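February 12, 2025

Up before the alarm again. Snow overnight, enough to cover the steps but not enough to close anything. I shoveled before breakfast and salted the bottom two, which always freeze first.

Choir tonight, 13 of us. The concert in Brirkley is on for next month and we still don't have the second half settled. We ran the Ekström piece twice. The altos come in late at bar 34 every single time, me included. It's the page turn. I'm going to copy that line by hand onto the page before and tape it in.

Long talk at the break over what to wear. In January we agreed on all black, no shine, long sleeves. Now half the sopranos want scarves in one color. I don't mind either way as long as it gets decided. I have the black things already and they only need washing and hanging up.

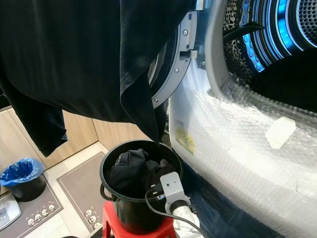
One of the tenors thought the scarves were a waste of money and told us so, that people come to hear the singing and the hall at Brirkley is so dim they won't see past the front row anyway. Then somebody brought up the heating in there and we lost ten minutes to that. No vote. It goes on the list for next week.

The hall wants $3,000 for the evening with the piano included. Last time the piano was extra and badly out of tune, so that may be fair. We would need to sell nearly every seat. I said I'd ask at Driltano whether they would take an ad in the program again.

Drove home slowly. The road past the Fukia warehouse hadn't been plowed and there was a truck stopped halfway up the hill with its flashers on. I went around by the school.

Soup and toast at nine thirty. My throat is a little scratchy from the high part in the Latin one, so hot water and honey and no talking on the phone. I have 3 pieces to learn by heart before next rehearsal and so far I know the first verse of one.

Need stamps, tape, cough drops. Call about the car in the morning.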